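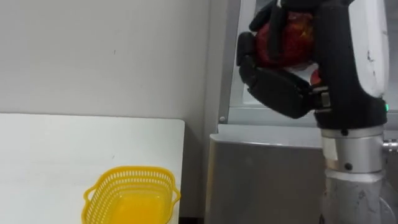
Corinne Abelt
4/26/24

I bought my wedding dress secondhand, and a few people have asked how it went, so I'm writing it all down in one place.

We're getting married in August at Kindley, the old grange hall outside Plirotley. It holds a decent crowd, it has a kitchen, and it does not have air conditioning. That last part decided a lot about the dress. I had saved pictures of long lace sleeves for years, mostly from royal weddings, and those all seem to happen in cold stone churches. I tried on one dress like that at Mastier and was sweating before the back was buttoned.

Mastier is the only bridal shop in town. They were nice about it. I went twice and tried on 17 dresses in all. The one I liked best was a Bech, plain crepe, square neck, wide straps, short train. It cost more than we're spending on food. I wrote down the style name and went home.

It took me seven weeks of checking resale sites to find the same dress in a size I could work with. It was one size up from mine, worn once, and already cleaned. The seller sent me extra photos of the hem and the inside of the bodice without my having to push for them. There was a faint gray line along the bottom of the train and one missing button. I paid for it that night.

Alterations were the part I had underestimated. Taking in the sides was simple. The hem was not, because the lining is a separate layer and both had to come up. I also had the train shortened a little, which got rid of the gray line. The seamstress replaced the button with one from the very bottom of the row, where the gap doesn't show under the fold.

With the dress, shipping and alterations, the total came to $1,383. I had hoped to stay under a thousand. It was still well below the price on the tag at Mastier.

If you're doing the same thing, ask for measurements and not only the size. Bech runs small in the ribs. Ask whether the dress was hemmed for the first bride, too. Mine had been left long, which was lucky as I'm tall and will be wearing heels, at least for the ceremony.

I still don't have a veil. My mother has offered hers, and it is 43 inches long with a beaded edge that doesn't really go with crepe. I may wear it anyway. I've put it on with the dress twice now and I mind the beads less than I did the first time.

Shoes are next. I have a pair on the way in ivory and another in silver, and one of them is going back.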